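Liltetti (motion planner)

Liltetti is a grasp and motion planning library for single-arm manipulators with parallel-jaw grippers. It is written in C++ with Python bindings and is developed by Munmont, a robotics software company. The library takes a depth map or a simulated point cloud as input and returns a time-stamped joint trajectory, together with a gripper opening width for each waypoint. It is normally run with the Flincombe simulator but can also be linked directly to a hardware driver.

Contents
1 History
2 Architecture
3 Grasp selection
4 Simulation and testing
5 Limitations
6 See also

History

Liltetti began as a set of scripts for converting hand-tuned grasp poses between robot models. The scripts were merged into a single package in January, when the first tagged version was made available to outside users. Version 2 replaced the original sampling planner with a two-stage method and dropped support for suction tools. The change broke most existing configuration files, and a conversion script was added in the next point release.

Architecture

The library is divided into a perception front end, a planner and an execution monitor. The front end segments the support surface by plane fitting and groups the remaining points into object clusters. No object labels are needed at this stage. Where a label is supplied by an external detector, it is stored with the cluster and passed through unchanged.

The planner first finds a collision-free path to a pre-grasp pose, defined as a point on the approach axis at a fixed standoff from the target. It then solves the final approach as a straight line in Cartesian space, with the gripper orientation locked. Joint limits are checked at each step. If the straight segment cannot be solved, the planner moves to the next grasp candidate and does not relax the orientation constraint.

The execution monitor compares commanded and measured joint positions and stops the arm when the error exceeds a set threshold.

Grasp selection

Candidates are produced by sampling antipodal point pairs on each cluster. The default sample count is 1,458 per object. Pairs are rejected if the distance between them is greater than the maximum jaw opening or if the surface normals fall outside the friction cone. The remaining candidates are ranked by the Þorgeirsson score, a weighted sum of contact angle, distance from the cluster centroid and clearance to neighboring clusters. The top 8 are sent to the planner.

Clearance has the largest weight in the default profile. For a small rounded object next to a bowl, a top-down grasp is usually ranked first, with the jaw axis turned so that neither finger closes against the rim.

Simulation and testing

Each release is run against a regression suite of 81 tabletop scenes in Flincombe. The scenes vary in table shape, surface texture, object placement and camera position. Textures with strong grain or high gloss are included to test the segmentation step when color is used along with depth. A scene is marked as failed if the planner returns no trajectory, or if any link touches the table or a non-target object.

Limitations

Liltetti assumes one flat support surface and does not plan for deformable objects. Hoses and cables attached to the arm are left out of the collision model unless the user adds them by hand. Transparent objects are often missing from depth data and have to be entered as fixed obstacles.

See also

Motion planning
Inverse kinematics
Point cloud segmentation
Flincombe (simulator)
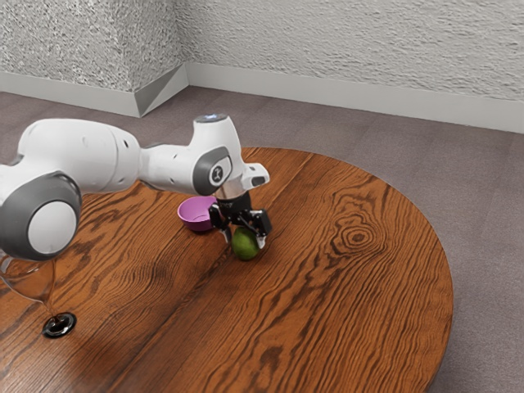
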